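Tellbridge Word Lists

Tellbridge is a set of plain text word lists for people learning everyday English. It holds 270 entries in 10 topic files, compiled by Tarek Belhaj from his evening class notes. The first files cover food, the kitchen and shopping.

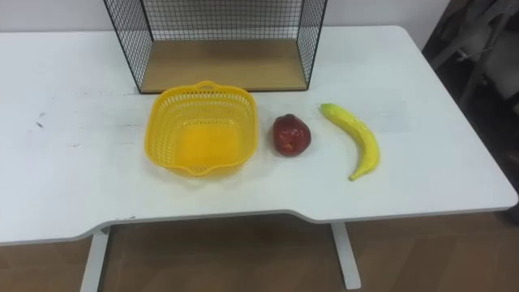
Apple, banana, basket: three words from the food and shopping files.

Format

Each file is UTF-8 with one entry per line. An entry has the headword, the part of speech and a short sentence, separated by tabs. Spelling is British. Where a noun has an irregular plural, it follows the headword in brackets.

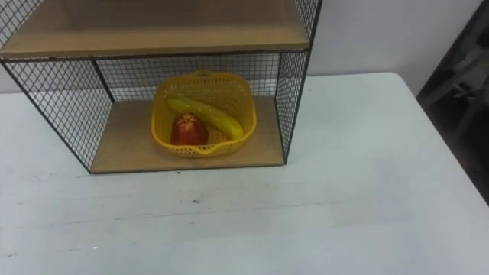

Headwords are in lower case unless they are proper names. Sentences use the present tense where possible and stay under 127 characters, so that they fit on the cards made by the Cinitz export script.

Known gaps

- The clothing file has no verbs yet.
- "Chips" and "crisps" are listed, but the American terms are missing. 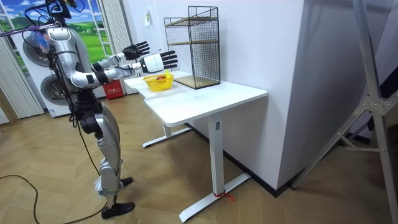

- Stress marks are given for the Mahrous additions only. These came in June and haven't been checked by a second reader.

Changes in this version

Duplicate entries in the travel file were merged. The weather file now sorts correctly. The next version should reach around 300 entries.
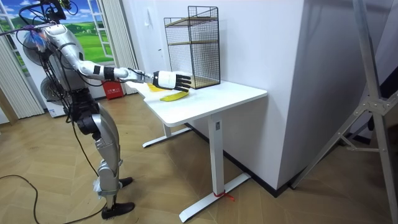 Can I use the lists in a paid course?
The licence allows it, provided you name Tellbridge in your materials and keep the licence file with any copy you pass on.

Corrections

Send the file name, the line number and your suggested wording.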